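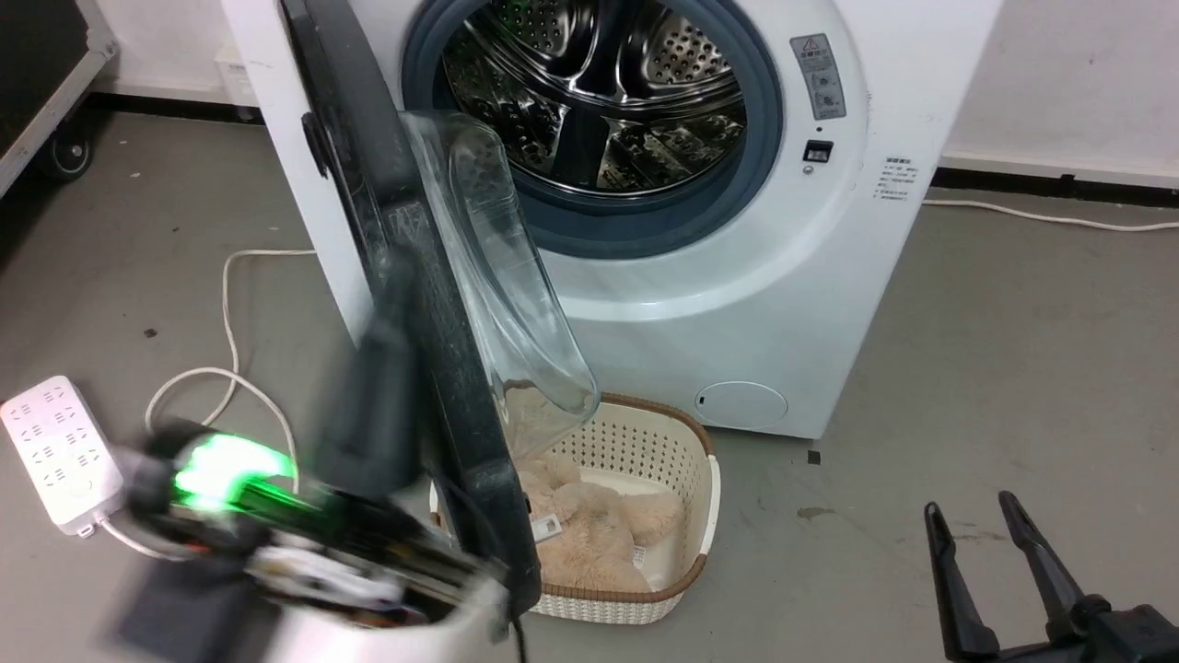
Flovix Wäschetrockner-Turm «Isine» im Dauertest: vier Monate Socken am Galgen

Wer in einer Mietwohnung ohne Balkon wäscht, kennt das Problem mit dem Wäscheständer. Er steht. Er steht im Flur, er steht im Schlafzimmer, und wenn Besuch kommt, steht er in der Badewanne und tut so, als gehöre er da hin. Mein alter Flügelständer hatte zuletzt ein Bein, das bei jeder Jeans nachgab, und so kam im Januar der Isine ins Haus, ein senkrechter Turm von Flovix, 313 cm Leine pro Etage, vier Etagen, Stellfläche laut Karton «kaum der Rede wert». Das Marketing hat offenbar noch nie versucht, damit an einer Kommode vorbeizukommen.

Aufbau

Die Anleitung kommt ohne Wörter aus. Ein Strichmännchen steckt Rohre ineinander und lächelt dabei von Bild zu Bild breiter. Ich habe 2 Anläufe gebraucht, weil die Mittelstange ein Oben und ein Unten hat, die sich durch eine Kerbe unterscheiden, für die man gutes Licht und eine gewisse Lebenserfahrung benötigt. Werkzeug braucht es keins. Die Rollen am Fuß werden eingedrückt, bis es knackt. Bei der letzten hat es sehr laut geknackt, sie hält aber.

Im Alltag

Eine normale Ladung Buntwäsche passt komplett drauf, Bettwäsche auch, sofern man das Laken doppelt faltet und es einem egal ist, dass es am nächsten Tag in der Mitte noch klamm ist. Überhaupt das Trocknen: Die unteren Etagen hinken hinterher. T-Shirts oben sind über Nacht fertig, die Socken ganz unten lassen sich Zeit bis zum Nachmittag. Man gewöhnt sich daran und hängt nach Dringlichkeit. Arbeitshemden nach oben, Sportsachen nach unten, wo sie sich mit den Geschirrtüchern aussprechen können.

Die ausklappbaren Bügelarme an den Seiten sind das Beste am ganzen Turm. Hemden tropfen dort faltenfrei vor sich hin, und ich habe seit Wochen das Bügeleisen nicht mehr gesehen. Vermisst habe ich es auch nicht. Leider sind die Arme auf Augenhöhe angebracht, jedenfalls auf meiner. Nachts im Flur ist das eine Information, die man gern früher gehabt hätte.

Die Rollen rollen auf Parkett tadellos, auf Fliesen hört man jede Fuge. Über die Türschwelle muss man den Turm kippen, und beladen möchte er gern weiterkippen. Feststellbremsen gibt es an 2 der Rollen, man bedient sie mit dem Fuß und am besten mit Schuh.

Und die Konkurrenz?

Meine Nachbarin Despina Dumitrescu schwört auf den Mogensen, ein klassisches Flügelmodell, das sie mir mit einer Ausdauer empfiehlt, als bekäme sie Provision. Ich durfte ihn zwei Wochen ausleihen. Er ist stabiler, er trocknet gleichmäßiger, und er ist aufgeklappt so lang wie ein mittleres Sofa. Wer ein Zimmer übrig hat, soll ihn kaufen. Der Enano, das kleine Ding zum Einhängen an der Heizung, taugt für Unterwäsche und einen Waschlappen. Danach hängt er schief und bleibt auch so.

Was mich stört

Die Gitterstäbe sind beschichtet, und die Beschichtung zeigt an den Gelenken erste Kratzer. Rost sehe ich bisher keinen, ich schaue aber öfter nach, als mir lieb ist. Die Abstände zwischen den Stäben sind eng, dicke Pullover muss man über zwei legen, womit die halbe Etage weg ist. Und zusammengeklappt bleibt der Turm nur dann zusammen, wenn man ihn mit dem beiliegenden Band umwickelt, das ich nach drei Tagen verloren hatte. Jetzt macht das ein Bademantelgürtel.

Fazit

Vier von fünf Sternen. Einen ziehe ich für die Bügelarme ab und gebe ihn wegen der Bügelarme halb zurück, aber halbe Sterne kann man hier nicht vergeben. Für kleine Wohnungen mit hohen Decken eine klare Empfehlung. Große Menschen sollten das Flurlicht anlassen.

Stand: August 2025. Nachtrag zum Band: Flovix verschickt auf Anfrage Ersatz, Versandkosten trägt der Kunde. Der Gürtel bleibt.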